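How Does a Robot Sweep the Floor? My Visit to the Mikberg Open Day

Have you ever been told to sweep the kitchen when you really, really wanted to do something else? Me too! So when I heard that the Mikberg workshop was opening its doors and showing robots doing housework, I put on my good sneakers and went.

Mikberg has 14 people working on robots that help around the house. The open day was held in a real house and not in a lab, with a staircase and a sofa and a shiny marble floor. I liked that a lot. Labs are tidy. Houses have crumbs.

The robot I went to see has two arms, and at the end of each arm is a gripper. A gripper is a robot's version of a hand, but much simpler than yours. Think of a pair of salad tongs! It can squeeze shut, and it can open again, and everything the robot picks up has to be held that way.

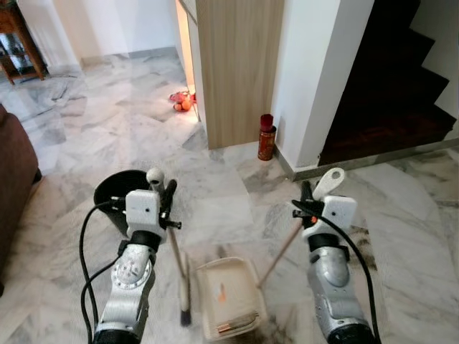
Now, try something with me. Pretend you have a brush in one hand and a dustpan in the other. Sweep! Did you notice that your dustpan hand was working too? It has to keep the front edge flat on the floor, or all the dirt slides underneath. It also has to stay still while the brush pushes against it. Your brain does this without bothering you about it, but a robot has to be taught both jobs, and then it has to be taught to do them together.

How do you teach a robot that? With practice, the same way you learned to tie your shoes. The people at Mikberg call each practice try a "run," and they keep a big chart of them taped up by the front door. On the day I visited, the chart said 2,224 runs of sweeping. Of those, 1,570 had a green dot, which means the dirt ended up in the pan. The others had a yellow dot. I asked if yellow meant the robot was in trouble, and everybody laughed. Yellow dots are useful, because the team can go back and look at what went wrong.

Some things are easy to sweep and some are a pain. Fine dust is sneaky -- it likes to leave a thin line right where the pan was. Big stuff like cardboard is a different problem. You can't really sweep a big piece of cardboard, can you? You'd bend down and pick it up. A robot has to figure out which things are for sweeping and which things are for grabbing, and that's a lot of deciding for one messy floor.

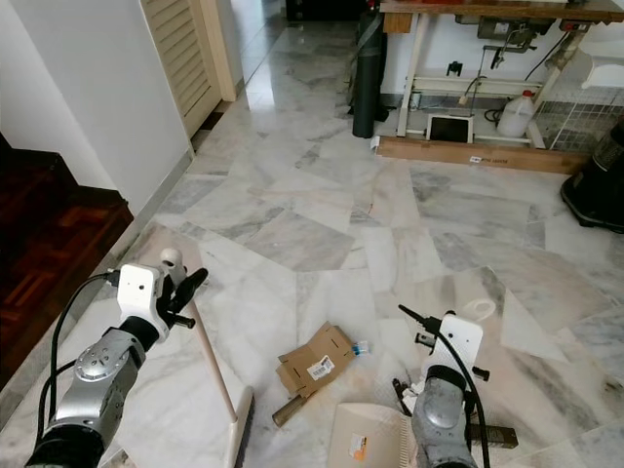 Another question I had was how a robot knows where the floor is. It sounds silly, but think about it. If the robot thinks the floor is a little lower than it is, it will push the brush down too hard. If it thinks the floor is higher, it will sweep the air! Cameras help it see where things are, and the motors in its joints can help too, by noticing when something is pushing back.

Shiny floors make this harder. Marble has gray streaks running all through it, and from far away a streak can look a bit like dirt. I have tried to wipe up a streak myself (at my aunt's house, for quite a long time).

You might be wondering if the robot is fast. Nope! I could have swept that floor and eaten a sandwich. But slow is fine when you're learning, and slow is safer when people are close by. We all stood behind a line of tape on the floor, and if you visit a robot, please do the same, even if it's just sitting still.
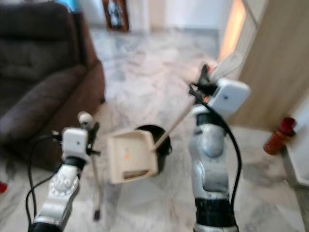 OLIVARES, Sat 13 February

I'm writing this last part back home in Olivares, with my notes all over the table. A few of you sent me questions before the trip, so let me answer the two I got most.

Does the robot get tired? No, but its battery runs down, and its parts wear out, so somebody has to check the screws and cables. Can it do stairs? Not this one. Stairs are for another year.

If you want to try being a robot yourself, put on a pair of oven mitts and sweep up a spoonful of dry rice with a brush and dustpan. Ask a grown-up first, and count how many tries it takes. Then send me your number! The next open day is in October.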